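Chapter 3
Measuring in the Kitchen: Volume, Weight and the Everyday Portion

Most people learn to cook before they learn to measure. A child who watches a parent make soup sees a handful of lentils, a pinch of salt and some water "up to here", with a finger pointing at the side of the pot. These are measures too, and they work well as long as the same hand and the same pot are used each time. The difficulty begins when the recipe must travel to another person.

In this chapter we study how quantities in food preparation are stated, how they are changed from one unit to another, and what size of error we must expect. The student should already be familiar with the basic units from Chapter 1 and with the reading of a recipe card from Chapter 2. A calculator is useful but not needed for the first two sections.

After the chapter you should be able to explain the difference between a measure of volume and a measure of weight, to convert a recipe for a larger group, and to decide when a spoon is good enough and when the scale must be taken out.

3.1 The spoon as a unit

The spoon is the oldest small measure that is still in daily use. In old household books it is often written simply as "a spoon", and the reader was expected to know which one. Today two sizes are fixed in most recipes: the teaspoon, taken as 5 millilitres, and the tablespoon, taken as 15 millilitres. The Australian tablespoon is an exception and holds 20 millilitres, so a student who uses books from several countries must look at the first pages to see which system is followed.

A spoon from the cutlery drawer is made for eating and its volume isn't controlled. Two tablespoons from different sets may differ by several millilitres. For salt or baking powder this is already enough to change the taste, or the height of a cake.

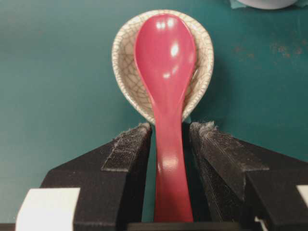 Why do recipes say "level" spoon so often? A heaped spoon of flour can hold about twice as much as a level one, and the size of the heap depends on the person, so the writer asks for the level spoon in order that all readers take the same quantity.

To level a spoon, fill it until the powder stands above the edge, then draw the straight back of a knife across the rim. Do not press the powder down before this. Liquids level themselves, but oil and honey stay on the surface of the spoon after pouring, and some part of the measure is lost. Many cooks use the same spoon first for the oil and then for the honey, which then slides off more easily.

3.2 Volume and weight

Volume tells us how much space a food takes. Weight tells us how heavy it is. For water the two are easy to connect, as one millilitre weighs very nearly one gram. For other foods the connection must be looked up or found by trial. A tablespoon of water weighs 15 grams, but the same spoon of flour weighs only 8 or 9 grams, and of honey about 21.

The reason is density, together with the air between the particles. Flour which was sieved contains more air than flour which stood for weeks at the bottom of a bag. The cup is the same, the flour is the same – but the weight is not. For this reason bakers prefer the scale, and home cooks who change from cups to grams often notice that their bread becomes more regular.

Worked case. A recipe for flat bread serves six persons and asks for 378 grams of flour. We want to serve 26 persons at a school lunch. The factor is 26 divided by 6, or 4.33. We multiply and obtain 1,638 grams. On a kitchen scale this can be rounded to 1,640 grams without any harm. Salt, yeast and strong spices should be rounded with more care, and with very large factors the cook should taste the dish before the whole amount of spice is added.

The following letter came from one of the schools where the first edition was used, and it is printed with permission. It shows how the conversion of a recipe can go wrong even when the arithmetic is correct.

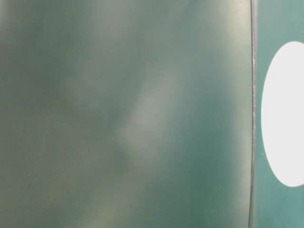
Karkeo, June

Dear authors,

With my second-year class I prepared the lentil soup from your exercise pages, enlarged for our open day. The pupils multiplied everything correctly. We multiplied also the water, and the soup was much too thin. Afterwards we understood that a wide pot with a lid doesn't lose water in the same proportion as a small pot without lid. We boiled it for a long time to correct this, and the guests had to wait. Perhaps you could put a warning in the book.

With friendly greetings,
Tanveer Tanoli

We are grateful for this letter and the warning is now included. When a wet dish is enlarged, begin with less water than the calculation gives, and add the rest during the cooking if it is required. The loss of water depends on the open surface of the pot, the heat and the time. It does not depend directly on the number of portions.

3.3 How exact must we be?

Every measurement has an error. If a scale shows whole grams only, a reading of 68 grams may mean anything from 67.5 to 68.5. For 68 grams of sugar in a pudding this has no importance. For yeast, when only 3 grams are wanted, half a gram in either direction is one sixth of the whole quantity, and the dough will rise faster or slower than planned.

We therefore speak of relative error: the possible error divided by the quantity itself. Small quantities have a large relative error on a kitchen scale, and here the measuring spoon may be the better tool – if it is filled carefully. It is a good habit to ask first what will happen to the dish when the quantity is a little wrong. 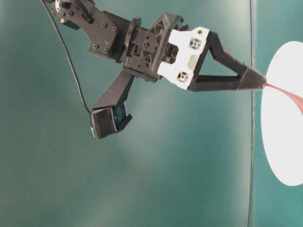
Tanoli's view is that beginners should weigh everything for the first year, salt included, and "only then be allowed to trust the hand". We have heard the opposite opinion as well, from teachers who find that pupils with a scale in front of them stop tasting. Both habits can be trained together. Let the pupils first estimate a quantity by eye, write down the estimate, and weigh it afterwards.

Keep the written estimates from this activity, as they will be used again in section 3.4, where we calculate the relative error for each pupil and draw the first table.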